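# The arm in the joinery shop

*April 2019*

Jaltell opened its doors to visitors for one afternoon this month, and 32 people signed up. Most came from small furniture firms and wanted to know if a robot could learn bench work without a safety cage and a full-time programmer.

The company does most of its training in simulation. Natalia Cuautle, who runs the programme, put the current build up on a screen in the meeting room. It is a joinery shop, modelled with all its mess, and the arm in it is called Bosis. The task on show was sorting small flat pieces by shape.

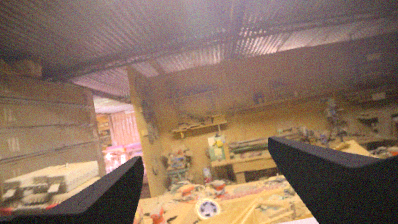
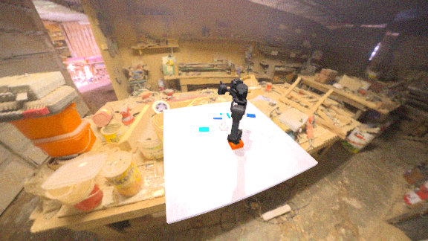
Cuautle's team could have used a bare grey room, and for the first year they did. The software, Wan, learned quickly there and then did badly once the background changed. Now it practises with clutter behind every move. A training run is 300 attempts, and a run takes 18 minutes on the office machines.

A man from Sasau, a firm that makes stair parts, asked what happens when a piece is dropped. Cuautle said the attempt is marked as failed and the next one starts. He also asked about dust, and she told him the model shows it but does not yet treat it as something that gets into joints.

Jaltell has 13 staff and no product on sale. The first trial in a working shop is planned for the autumn, with one arm and one bench. Visitors who left an address will be told the date.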